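Work surface

A work surface is a flat, mostly level area on which tasks are carried out by hand. The term covers kitchen counters, desks, benches and the tops of folding tables. Most work surfaces in homes and small shops are plain and light in color, and many are left bare between jobs so that the next one can start without clearing up first.

Height and depth

Standing work is usually done at elbow height or a little below it. A kitchen counter suits tasks such as chopping and packing, while a lower top is better for kneading, where the arms push down. A bench sold by the firm Laleck stands 94 centimeters high and is 132 centimeters wide. Depth matters as well – anything placed too far back is out of easy reach and tends to stay there.

Color and finish

Pale gray and off-white are common choices. A light, matte top makes small things easy to find, including crumbs, screws and specks of dirt, and it throws back less glare than a glossy one. Dark tops hide stains better but show dust. Patterned tops hide both, which some users like and others do not.
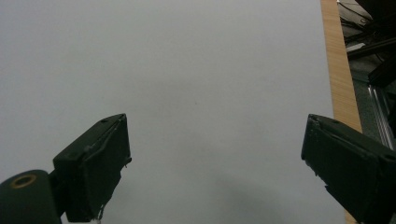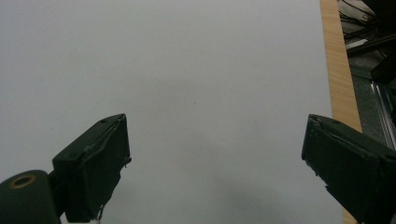
Pale gray-white surface with a tiny dark speck near the middle, both views

Laleck, April

Specks and marks

A single dark speck on a pale top may be loose dirt, a dried drop, a chip or a flaw in the finish. The usual test is to wipe it with a damp cloth. Loose dirt lifts at once, and a dried drop softens after a minute or two. A chip can be felt with a fingernail. A flaw under the finish feels smooth and cannot be cleaned away.

Fiorella Martinelli's household guide "The Clear Counter" advises against scraping at a mark before it has been wiped, as a scratch on a matte top is harder to hide than the mark was. Kastriot Trajkovski, who fitted counters for the Stojanović workshop, gave the same advice and kept a soft plastic card for stubborn spots.

Care

Daily care consists of a wipe with warm water and a little dish soap, followed by a dry cloth. Scouring powder leaves shiny patches on a matte finish. Worn wooden tops can be sanded, with up to 300 grit for the last pass, and then oiled. Painted tops should not be oiled.

See also: Countertop; Desk; Workbench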